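Sofa Corner, Before the Holidays

Every December I get the urge to fuss with the living room, and this year it's the sofa corner's turn. I've had the gray sofa for 7 years now and I still love it (it's the fuzzy, nubby kind that's so good for naps), but the pillows were a sad bunch. Two flat ones, one with a coffee stain I kept turning to the back, and a scratchy thing from a motel gift shop. So out they went, and in came a new cream one with raggedy edges that I am slightly obsessed with!

I found it at Sarpong, the little fabric place next to the shoe repair, in a bin marked 25 dollars. My neighbor Teodoro Medrano was with me and said it looked unfinished. I said that was the point. We agreed to get lunch.

Click through below, and leave me a note if you've got pillow opinions — I know some of you do.

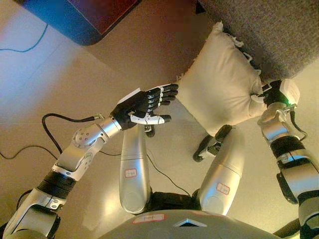

The cream pillow up against the gray sofa, loose threads and all.

I went back and forth on the color for ages. Skandby had one in a mustardy shade that looked great in the store, and I got as far as the register with it before I remembered how much yellow is already in my rug at the other end of the room. Pale is harder to keep clean, sure, but it's so nice next to gray, and in the evening with just the lamp on it goes almost the color of oatmeal.

The wrinkles don't bother me either. I like a pillow that looks like somebody has been leaning on it. My sister irons hers, and we've stopped discussing it.

I did learn one thing about size, though. I wanted the biggest one in the bin, 31 inches on the long side, and Teodoro made me sit down on the store bench with it behind me. It shoved me so far forward I could barely keep my seat! The smaller rectangle won, and it's perfect behind the lower back or under your knees if you're stretched out with a book. 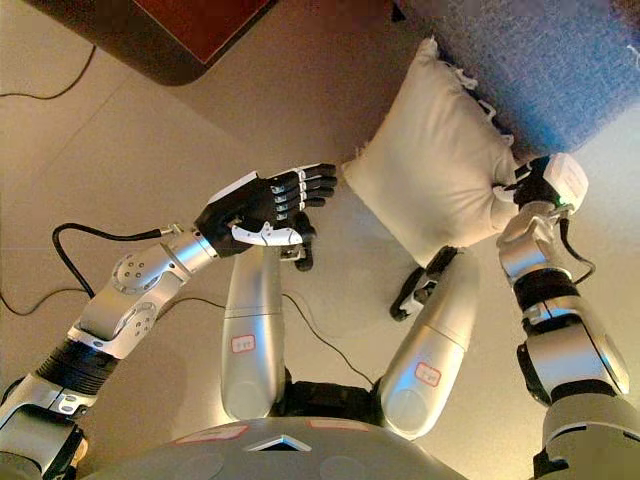 How do you wash a pillow with a fringed edge without it turning into a bird's nest?
Take the cover off if it has a zipper, turn it inside out, and put it in a mesh bag on a cold, gentle cycle. Let it air dry flat, then comb the fringe out with your fingers while it's still a little damp. Snip any long strays and don't pull them.

Next up is the throw blanket. I'm torn between the Utum one and a chunky knit from Dakum, so vote in the comments if you feel strongly.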